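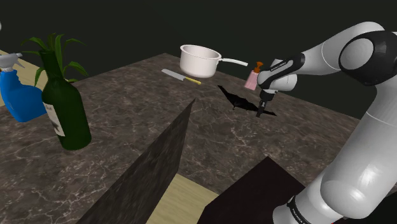 What does the Dala Kitchen pack contain?
Simulated episodes of a single arm working at a kitchen counter, sold by Dadberg with a loader and a set of scene files. We bought the basic license and wrote this card because the vendor's own is mostly adjectives.

Reviewed: August 11, 2026
Version: Dala Kitchen, basic tier
Reviewer: Enwood tools group

Size

The sales page says "over 2000 episodes." Our download unpacked to 1925. Support told us the remainder ship with the Ulloa add-on, a separate purchase. Check your own copy before you quote a number in a paper.

Views

Each episode has a scene view and a close view at the gripper. Both are rendered. The product sheet calls them "photoreal," and we would not repeat that. Stone textures go soft up close, and we found objects with no visible support under them.

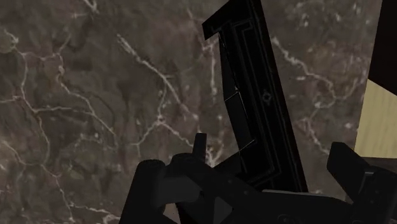

Close view: gripper open, dark panel and marble behind.

Labels

Task text is one sentence per episode. We read 100 of them and the wording is thin. Success flags come from the vendor's script, which is not included, so we can't say what counts as success.

Loader

Runs as advertised on Linux. The first 50 episodes load fast, then memory use climbs until you restart. Reported, no fix yet.

Use it for

Pretraining, smoke tests, checking a data pipeline.

Don't use it for

Any claim about real kitchens. Dadberg offers no matching real recordings, and the transfer results in the brochure come without a method.

License

Internal research only. Redistribution of frames needs written consent.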